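Allotment association - minutes of October meeting

Held in the hut, 7.30 start. 28 plot holders present, apologies taken at the door and on the sheet. Chair opened, secretary took notes.

Last minutes
Read and agreed. One correction: the skip was booked for two days, not three.

Water
Long discussion. Standpipe by plot 30 still dripping, tap washer replaced twice. Korneo came out and quoted £372 for new pipe from the main stopcock to the second bend. Second quote wanted before we say yes. Jerkitz suggested, they did the fencing on the bottom side and were tidy. Secretary to ring them.
Water goes off for winter on the last Sunday of the month. Please empty your own butts if they stand on slabs, two split last year. Dip tanks stay full for the birds unless anyone objects. None did.
Hosepipes - same row as always. Rule stands: hand held only, no sprinklers, half an hour if others are waiting. Notice to be repainted.

Manure
Farm can deliver again but wants the top gate open before 8am. Load to go on the concrete, not the track. Last time it blocked plots 4 to 9 for most of a week. Price is up a bit, figure to follow. Those who want some put plot number on the list in the hut, barrow each first then help yourselves.

Seed order
Going with Nepia again, discount if we get over £500 between us. Currently almost there. Forms back by next meeting please, and write clearly, last year we got beetroot nobody had asked for. Potatoes and onion sets on the seperate sheet. Discount comes off everyones bill equally.
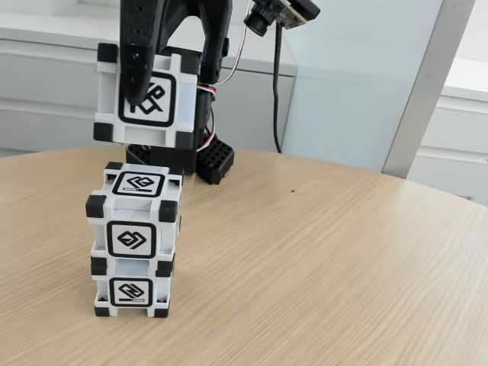 Can a half plot be swapped for a full one without going back on the waiting list? Existing tenants are offered a full plot first, provided the half is left clear and rent is paid up.

Waiting list
Still long. Three plots looking neglected, letters to go out with the usual month to respond. It was asked if illness counts, yes, just tell the secretary and it will be held over. Plot 17 to be split in two come spring, agreed on a show of hands.

Bonfires
None before 6pm. Complaints from the houses on the lane side, two in one week. Dry stuff only, no painted wood, no carpet. Some felt we should stop them altogether - put on agenda for AGM.

Shed and tools
Girneo strimmer back from service, new cord in the tin. Sign it out. Padlock code changes on the 1st, ask at the hut. Second rotavator discussed, no money this year.

AOB
Rats seen near the compost bays. No cooked food in compost, bays to be turned more offen.
Show trophies still out, please return, engraved or not.
Hut roof felt lifting at the back corner. To look at when dry.

Closed 9.05. Next meeting same place same time. Bring a mug.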